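Efa Mostyn has been taking statements for 10 years and has stopped apologising for the biscuits.

"People come in expecting a courtroom," she says. "They get me, a tape recorder and a plate of something dry. It helps, I think. You can't be frightened of a custard cream."

Mostyn went out to Ullell in 2000, meaning to stay for the summer. The regional inquiry into the land evictions needed someone to run its archive, and she had once catalogued parish records in Wales, a qualification that struck the panel as close enough. Before that she had gathered testimony for tenants' groups at home, who mostly wanted to talk about damp.

The inquiry has 4 rooms above a shoe shop. Its chairman, Natanael Falcão, is a retired judge with a horror of adjectives. "He crossed out 'terrible' in one of my summaries," she says. "A village had been burnt down. I asked him what he'd prefer and he said, 'The date.'"

She has come round to his view, more or less. The families who file up the stairs have heard plenty of fine words from governors. What they want is a piece of paper with the right name spelt the right way.
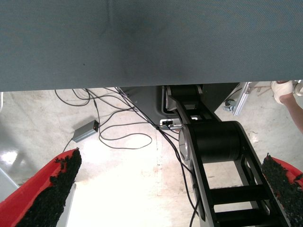
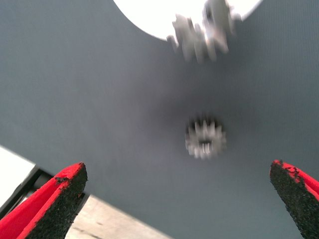 Spelling, as it happens, is what she and I end up discussing for most of the afternoon. Raíssa Caldeira, the inquiry's lawyer, found two families entered as one in the old land register, and it took her a winter to pull them apart again. One of them is still not speaking to the other.

"We're meant to be about reconciliation," Mostyn says. "Raíssa says we should start with something easier - the Middle East, perhaps."

The final report is due with the government on 6/30/01. Will anyone read it? She looks at the ceiling for a while.

"The ministry will read the page about the ministry. The army will say it hasn't had its copy. But there's a woman in Siqueira who has asked me for hers every week, and she's had a shelf put up."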